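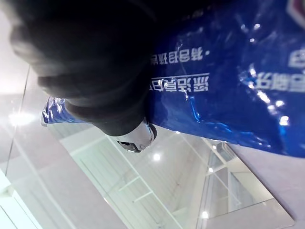 Review: the Rollix padded gripper, after a winter and a spring of bags

Posted Jun 27, 2024 by Tobias Hutchins

I run the packing side of a small snack importer in Prisville, and we bought the Rollix gripper in February to move sealed bags from a smooth-topped table into shipping cartons. I've been promising a few of you a proper write-up ever since, and I'm sorry it has taken me this long. The delay has a lot to do with the slipping, which I'll get to in a minute.

First the good part, and there is plenty of it! The fingers are wide and rounded, and they are wonderfully gentle. Our old clamp used to pop a chip bag every so often (you would hear it across the room), and I haven't had one burst in the Rollix yet. It bolted straight onto our arm, the manual is written by somebody who has held a wrench, and my night crew had it picking within an afternoon. Pillow bags, flat pouches, the little paper sacks of dried plums — it takes them all without any fuss.

Now the trouble. Glossy plastic bags, like the blue ones with the white Chinese lettering, have a slick, crinkly skin, and the gripper would close on one, report a good hold, lift, and lose it partway to the carton. The arm then carried on as if the bag were still there, set down nothing at all, and went back for the next. On our worst shift we ran 552 picks and dropped 29 of them. Most landed back on the table. A few went over the side, and one slid under the guard, where a new packer very nearly reached in after it while the arm was moving. I stopped the line right then and I'm glad I did. The guard now has a lower skirt on it, and our rule is that you press the stop before you reach for anything, even if the arm looks as though it's resting.

I spent a long while blaming the fingers, and cleaned them so often that my wife asked if I was bringing them home for dinner. Then I called Flirnadar, who sold us the unit, and a very patient woman in their service department had me read her the fault log. We were on code 2093 over and over, which the manual lists as a "minor pressure notice" and which doesn't stop anything by default. I think that is a poor choice. If the hold is going soft, I want the arm to wait for a person, and you have to dig through three menus to make it do that.

The cause on our unit was a worn seal in the air line. Flirnadar sent a new one at no charge, and I fitted it in 12 minutes with the air shut off and bled down (please do bleed it down, these fingers can still close on you with the valve shut). Since then the shiny bags have behaved much better. We still lose one now and again when it's picked too close to a corner, so I've slowed the lift for those.

Would I buy it again? Yes, I would, though I'd change that setting before the first shift. We tried the Masilela model on loan as well, and it held slick plastic a bit tighter but left creases I didn't care for. If you pack anything glossy, budget a spare seal and check the log every morning with your coffee. I'm happy to share our settings with anyone who writes in.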